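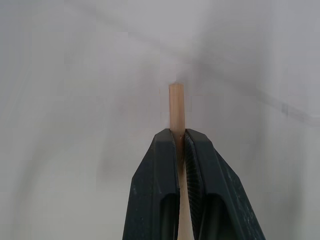
Acta de la reunión de programación y producción -- Muestra de cortos Rulonlow
Octubre, sala pequeña del cine de Undon
Empieza a las 18:10 (convocada a las 18:00). Asisten programación, producción, taquilla, prensa y cabina. Excusa su ausencia imprenta, que manda un correo con lo suyo (ver punto 5).

Acta anterior
Se aprueba con una corrección: donde ponía "subtítulos a cargo del cine" debe poner "a cargo de la muestra". El cine solo los proyecta.

1. Selección
Quedan 17 cortos. En la reunión anterior se había hablado de una selección más larga, pero no cabe en dos sesiones y abrir una tercera supone pagar otra tarde de cabina. Se descarta.
Programación lee la lista. Discusión larga por el documental del pantano: a unos les parece lento y otros lo ven de lo mejor que ha entrado. Se vota. Entra, en la segunda sesión, nunca para abrir.
Dos de animación van seguidos en el borrador y se parecen demasiado en el tono. Se separan.
Falta la confirmación por escrito de tres directores. Programación les escribe otra vez mañana y, si no contestan antes del cierre del programa, se tira de la lista de reserva por orden.
Duración máxima admitida: 15 minutos. Hay uno que se pasa con los créditos. Se acepta, pero que conste que el año que viene las bases tienen que decir claramente si los créditos cuentan o no. Todos los años lo mismo.

2. Copias y formatos
Cabina pide las copias con tiempo para probarlas. El año pasado una llegó la misma tarde y sin sonido en el canal central.
Se acuerda: copia definitiva entregada una semana antes. Quien no llegue, se proyecta desde el archivo de visionado y se le avisa por escrito.
Subtítulos: faltan los de los cortos en euskera y en portugués. Los portugueses han mandado un archivo pero va desfasado desde la mitad. Se devuelve.
Cabina recuerda que el volumen no se toca entre corto y corto salvo desastre. Hay que igualar antes, en la prueba. Se reserva una mañana entera para la prueba, falta ponerle fecha con el cine.

3. Entradas
Se sigue con Praltix para la venta anticipada. Taquilla no está contenta: el informe de ventas sale agrupado y hay que separar las sesiones a mano. Producción contesta que cambiar ahora es peor. Se queda así.
Precio de la entrada suelta: 6 euros. Propuesta de subirlo, rechazada.
Abono para las dos sesiones: sí, pero no se llega a acuerdo en el precio. Taquilla trae dos opciones a la próxima.
Sobre las invitaciones: el año pasado se guardaron demasiadas filas y quedaron butacas vacías con gente en la puerta. Se acuerda liberar las invitaciones no recogidas diez minutos antes de empezar. Prensa pide que se diga en el correo de invitación, en la primera línea, no al final.
Asientos sin numerar, como siempre. Las plazas para sillas de ruedas se reservan por teléfono o por correo, Praltix no las gestiona bien.

4. Transporte y alojamiento
Rankin pone el microbús de vuelta a la estación al acabar la segunda sesión. Han mandado presupuesto y es el mismo del año pasado. Se acepta.
Pendiente que Rankin confirme si espera en caso de retraso. El coloquio se alarga siempre. Si no espera, hay que cortar el coloquio a las 22:30, sin excepciones.
Alojamiento de invitados: el hostal de la plaza está completo por una boda. Se pregunta en el de la carretera, que está más lejos pero tiene cocina. Alguien comenta que las habitaciones de atrás son frías; se pedirán las de delante si se puede.
Dietas: se mantienen. Los invitados traen tique o no se paga, se les dice antes de venir y no despues.

5. Programa de mano y cartel
Imprenta informa por correo: necesita el texto cerrado y corregido, en un solo documento y no en siete correos como la otra vez. Se toma nota.
El díptico se queda corto para todas las sinopsis. Opciones: recortar a dos frases por corto o pasar a tríptico. El tríptico encarece. Se recorta. Prensa hace la primera poda y programación revisa.
Cartel: gusta la segunda propuesta, la del fondo azul. La tipografía de abajo no se lee de lejos -- hay que subir el cuerpo y quitar la dirección web larga.
Los logos van todos del mismo tamaño. Ya hubo quejas.

6. Cuentas
Saldo disponible a día de hoy: 1538 euros. De ahí salen imprenta, microbús y alojamiento. El premio del público va aparte, ya está ingresado.
Producción avisa de que no hay margen para imprevistos. Se acuerda no encargar bolsas ni chapas este año.
La factura de la traducción del año pasado sigue sin aparecer. Producción la pide otra vez.

7. Coloquio y premio del público
Un solo coloquio, al final de la segunda sesión. Se prueba a que las preguntas del público vayan primero y las nuestras despues.
Papeletas: se recogen a la salida, en las dos puertas. El año pasado solo se recogió en una y se perdieron votos. Hacen falta bolígrafos, muchos, los del cine no se tocan.
El recuento se hace en la oficina, con una persona del cine delante.

Ruegos y preguntas
-- Prensa pide fotos decentes de los cortos, en horizontal y con el crédito del autor.
-- Taquilla pregunta si habrá cafetería abierta en el descanso. El cine dice que sí, pero cierra la barra al empezar la segunda sesión.
-- Cabina pide que nadie suba a cabina durante la proyeccion. Nadie es nadie.
-- Se propone pase escolar por la mañana. Interesa, no da tiempo. Para el año que viene.

Pendiente para la próxima
Programación: confirmaciones, orden definitivo.
Producción: Rankin, hostal, factura de traducción.
Taquilla: opciones de abono.
Prensa: sinopsis recortadas, correo de invitaciones.
Cabina: fecha de la prueba de copias.

Próxima reunión en noviembre, misma sala, se avisa por correo. Se levanta la sesión a las 19:50.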